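Zirnow tenants to get new kitchens before winter

The housing association Julholm will renew the kitchens in 161 apartments in the Zirnow quarter, it told tenants at a meeting in September. Work starts in the oldest building, on the street side, and should take four months in total.

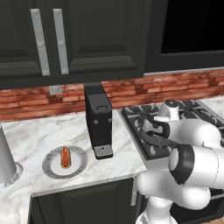
Dark cabinet doors with long bar handles against a brick backsplash.

Tenants can choose between two door colors. The rent will not go up this year, said project leader Estrella Ledesma, but she could not make a promise for the year after.

Each household must live without a sink for 12 days. For this period Julholm opens a shared kitchen on the ground floor, from 7 a.m. until late evening. 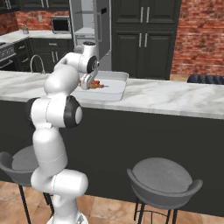
Not everybody is satisfied. Vaughan Sheehan, who lives on the third floor with his mother, asked why the old water pipes stay in the wall. "They make noise every night — a new cabinet does not help with that," he said. Ledesma answered that the pipes were inspected in spring and are still good.

Another tenant, Nhyira Amegashie, wants to keep the pantry her father built. Julholm allows this if she signs a form.

Letters with the exact dates go out building by building. Questions can be asked at the Julholm office in Zamudio Street, in the mornings only.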